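FOR IMMEDIATE RELEASE
19 Apr 2018

Penry Publishes Results of Gear Assembly Teaching Trial, Including the Parts It Does Not Like

Penry today released the full log of its trial in teaching simulated robot arms to put together a small gear train by remote control. The company is making no claim that the method is ready for a factory floor.

Operators recorded 825 demonstrations with Bustora, Penry's teleoperation software. Each operator steered the arms by hand controller while watching through simulated cameras, including a gray view looking out between the two fingers of a gripper. 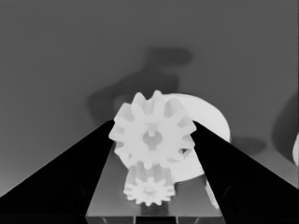

Simulated camera view. Source: Penry / Bustora

"I have read a lot of announcements saying you show the robot once and it learns," said Rhea Rivera, who led the trial. "We showed it 825 times. It still has trouble lining up teeth, and I'd like buyers to hear that from us first."

Penry threw out 121 of the recordings before training, most of them for long pauses while the operator worked out how far away a part was. Toshiko Fujimoto, who trained the 12 operators, said depth was the main complaint. "A white gear in front of a white disc is hard to judge on a flat screen," she said. "People slow down, and the robot learns to slow down too."

The simulated workspace holds a long gray table with loose white parts, among them a large disc-shaped gear and a small spur gear, with grippers reaching in from more than one side. 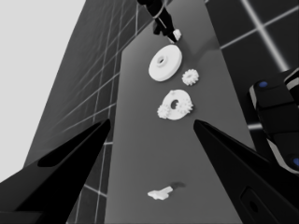
What the Trial Does Not Show

All of the work was done in simulation. Penry has not tested the trained arms on real gears and will not quote a success rate until it has.

The log and the remaining recordings are available on request from Fongchan Paisan at Penry.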